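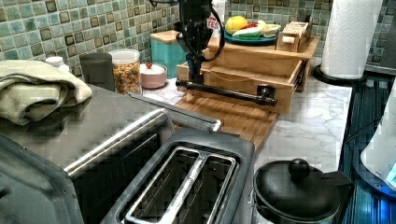

Áine Hayes wrote:
> I could not come to the open day at Kalniņš, my train was cancelled. Can somebody please tell the list what the arm did in the kitchen, and if the talk about Orka is worth asking for again in February? I have 60 students who want to know.

Dear Áine, dear all,

I was there from the first session until the end, so I try to answer.

The kitchen is a real counter with a toaster, a toaster oven and pots, and the arm works above it. The task of the day was with the drawer and the plate. The people from Nirument explained that Orka, their planning software, was trained with 3,000 recorded attempts, and that they hope for 95 percent success with drawers before they try cupboard doors. They said openly that they are not there yet. I liked this very much.

For the food they use mostly plush toys, which are kind to the gripper and to the budget. 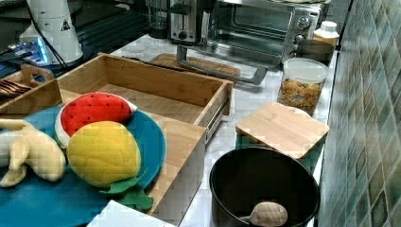
Drawer and plate with toy food, open day at Kalniņš.

The talk took one hour, and for me the best part was the questions. A man from Dindance asked how the arm knows that a drawer is stuck. The answer was long and I did not understand all of it, but it has to do with force at the wrist. The slides are promised to this list.

About February: yes, please ask again. I would only suggest 2 smaller groups for your students, because the space near the counter is narrow and from the back row one sees mainly shoulders.

Best regards,
Ilze

Posted 22 November 2022 by Ilze

This archive uses cookies to remember your reading settings. Accept | Manage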